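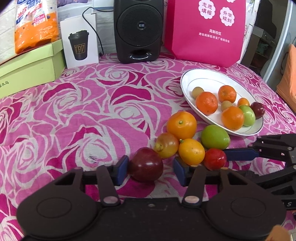 Donnerstag, kurz nach 10 Uhr, und ich war natürlich zu früh. Der Tag der offenen Tür bei Mornivel sollte mit einer Begrüßung beginnen, begann dann aber mit Obst, was mir als Reihenfolge durchaus einleuchtet.

Die Tischdecke verdient ein eigenes Wort: Rosen, groß, in Pink und Magenta, von einer Entschlossenheit, die ich zuletzt im Speisesaal der Pension Korkmont erlebt habe. Die Mandarinen behaupteten sich darauf erstaunlich gut, die dunkelrote Pflaume ging beinahe unter. Ein Teil der Früchte lag auf einem weißen Teller mit dünnem grauen Rand, ein anderer Teil daneben auf den Rosen. Ein System habe ich darin nicht erkannt. Leszek Kalinowski, mit dem ich angereist war, schon, aber er erkennt auch in Fahrplänen eines.

Hinter dem Obst die übliche Ausstattung: ein schwarzer Lautsprecher, ein Karton mit der Aufschrift T97, eine Packung Becher zu 228 ml. 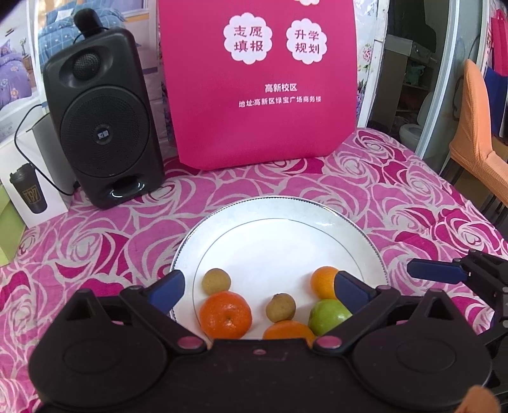 Am längsten beschäftigt hat mich die Tragetasche in Magenta. „志愿填报“ steht darauf, also ungefähr: Studienwünsche eintragen, und „升学规划“, Planung des weiteren Bildungswegs. Mit Ende vierzig liest man so etwas mit gemischten Gefühlen. Darunter die Adresse, falls man es sich doch noch überlegt.

Zum Obst hatte ich Fragen. Leszek hielt eine der kleinen bräunlichen Früchte für eine Longan, ich für eine Kiwi mit Wachstumsproblemen. Geeinigt haben wir uns nicht. Den Vortrag am Nachmittag haben wir ausgelassen und sind lieber zum Bahnhof gelaufen, bergab, mit Gegenwind.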